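Red and white garment on a pale grey seat – how do I stop dye getting onto the fabric, and should it be washed on its own?

Asked in: Home and Laundry
Posted 4/11/20
Viewed 2,172 times

We have a light grey upholstered seat in the room where the laundry gets sorted. It's a woven fabric, a bit like linen, and the cover doesn't come off. Clothes end up on it because it is the right height and it's next to where the basket goes.

The item I'm worried about is bright red with white trim, and there's red stitching running over the white parts. It was bought in April and has been washed four times at 40. The white trim still looks white to me but I had a different red top years ago that turned a whole load pink, so I don't trust it.

Three things I'd like to know.

1. Can a red garment mark pale upholstery just by being left on it for an afternoon, if it's dry? What about if it's slightly damp?

2. The basket is off-white plastic with small diamond holes in the bottom. Is it safe to leave the red thing in there with other clothes until wash day? It is usually three or four days.

3. Does it have to be washed separately for ever, or is there a point where you can put it in with the rest?

The label says 40 degrees, do not tumble dry, wash with similar colours. It doesn't say what the fabric is, or if it did it has worn off.

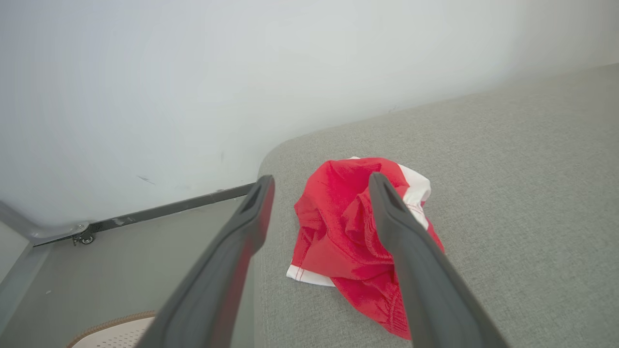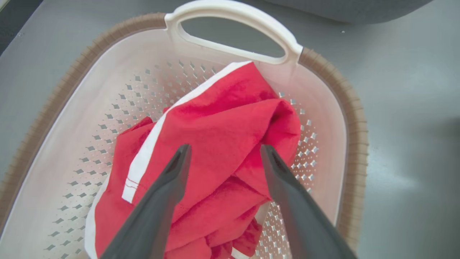

Reading time: 3 minutes

I've already looked at the Stirkurell leaflet that came with the washing machine and it only talks about programmes and loads. I've got a box of Lisel colour sheets in the cupboard but haven't used them on this yet.

2 answers

Answer 1
Accepted by the person asking – 47 votes

Dry on dry is very unlikely to do anything. Loose dye needs moisture to move, so a dry top on a dry seat for an afternoon is fine. Damp is a different matter. A damp red garment left in a heap on pale woven fabric can leave a pink patch, and it gets worse the longer it sits and the more weight there is on it. Sweaty counts as damp.

You can find out what yours does in a few minutes. Wet a white cotton cloth with warm water, wring it out, and press it hard on an inside seam of the red part for a full minute. Do it again with a drop of liquid detergent on the cloth. If both come away clean, the garment isn't losing much dye and you can relax. If there is pink on the cloth, keep it off the seat unless it's bone dry and wash it alone or with reds.

Check the seams and any ribbed or elastic part separately. They are often made from a different fabric to the main part and can hold more loose dye. I had a pair of shorts where the body was fine and only the waistband ran.

The basket: the plastic will wipe clean, so I'd only think about the other clothes. Holes in the base help a bit with air but not if things are packed in tight on top of each other. If the red thing goes in damp and sits under towels for three days, it can mark whatever it touches. Hang it over a door or the bath until it's dry, then put it in.

As for washing, there's no set number. I'd do the cloth test after each wash and when you've had two clean results running, put it in with mixed colours at 30. I still wouldn't put it with whites. Take it out of the machine as soon as it finishes. The white trim is more at risk from lying wet against the red part in the drum than from the wash itself.

If you do get pink on the seat, blot it with cold water and a plain white cloth, working in from the outside. Don't rub and don't use hot water. Try a hidden bit first, low down at the back, as some woven covers dry with a ring.

Comments on this answer

Did the cloth test. Nothing with plain water, very faint pink with detergent, and that was from the ribbed part. Will carry on washing it apart for now. Thank you.

Faint pink with detergent is pretty normal after four washes. I'd expect it to go after a few more.

Answer 2
10 votes

Vinegar in the first wash sets the colour. My mother did it with everything. About a cup.

Or just throw an old sheet over the seat, that's what we do. We got a Gbeho one and it has been through the wash over 500 times.

Comments on this answer

Vinegar doesn't set the dyes used in modern clothes. It won't do much harm in small amounts but I wouldn't rely on it to protect the white parts.

It worked for us.

The sheet is a good idea though – a light-coloured one, or you've got the same problem from the sheet.

Related questions

Colour sheets left in the drum by mistake, can they be used again?
How to get a Cloltora plastic basket clean without scratching it
Ribbed cuffs gone baggy after washing at 40
Grey seat cover has a water ring after blotting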